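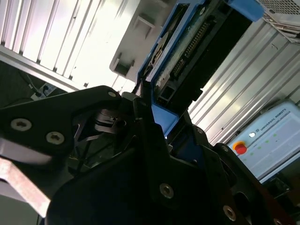
Good evening to everybody who follows this small page. I want to tell you some news about our Ilham Saragih, so I will write it in several posts. Please be patient with me.

The first news: the play has a title in English now. It will be called "The Ferry to Belloseck". Ilham plays the older brother, Tambunan, who comes home after nine years and finds that his room is rented to a stranger.

I have read the first act, because the theatre put it on its website. He is on the stage from the second page until the end. For us who waited so long to see him in a big part, this is very good to hear.

The theatre is the Stostamel, the same one where he did the small role of the postman. It has 373 seats, so please do not wait too long with your tickets. Last time I waited, and I sat behind a column for the whole evening.

Tickets: you can buy them only from the theatre, by telephone or at the desk. I have seen a page which offers them for double the price. Please don't give your money to these people.

Many of you asked about the television series. "Tritel" will come back for a second season, this is sure, but I could not find his name in the new cast list. Maybe the list is not complete. I prefer not to write that he is in it before I know.

Somebody wrote to me that he has left acting to teach. This is not correct. He gave one course for young actors in June, and in the radio interview he said he enjoyed it very much and would like to do it again. That was all.

About the interview – I have finished the translation. It is 82 minutes long and he speaks quickly, so I needed many evenings. There is one joke about soup which I could not translate. I left it in the original and put a note.

My favourite part is when he talks about his first audition. He had learned the wrong scene, and the director let him play it until the end and then asked him to come back the next day with the right one. He did not get the part, but he still has the paper.

If you find mistakes in my English, please tell me. I corrected "he was boring" to "he was bored" after a kind message from a reader. It was quite an important difference!

Also, we are now more than 2000 people here. When I opened this page I thought my sister and two colleagues would read it. Thank you for all your messages, also the long ones. I read them all, but I answer slowly.

For the premiere I want to send him one card from all of us. Write me a short greeting, two or three lines, in any language. Please, no presents and no private questions. I will copy the greetings by hand, and my handwriting is good.

I will be at the second evening, with a blue scarf, on the left side of the balcony. If you are there too, come and say hello in the interval.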